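4.2 How the blocks settle

I have a soft spot for this part of the study, because it started with me tipping blocks into a bin and just looking at them! We logged 371 layouts in December, and what kept catching my eye was how often neighbors end up almost parallel – long sides close together, with a stray or two off near a wall (Figure 5). Justinas Luik calls these groups "rafts," and I've kept his word. In the Mellon set we found rafts in 170 layouts. 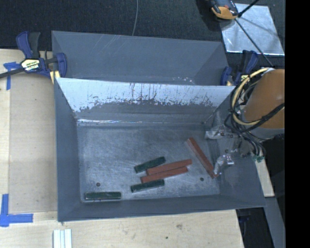
Figure 5. Green and red blocks in a gray bin, four of them in a loose cluster.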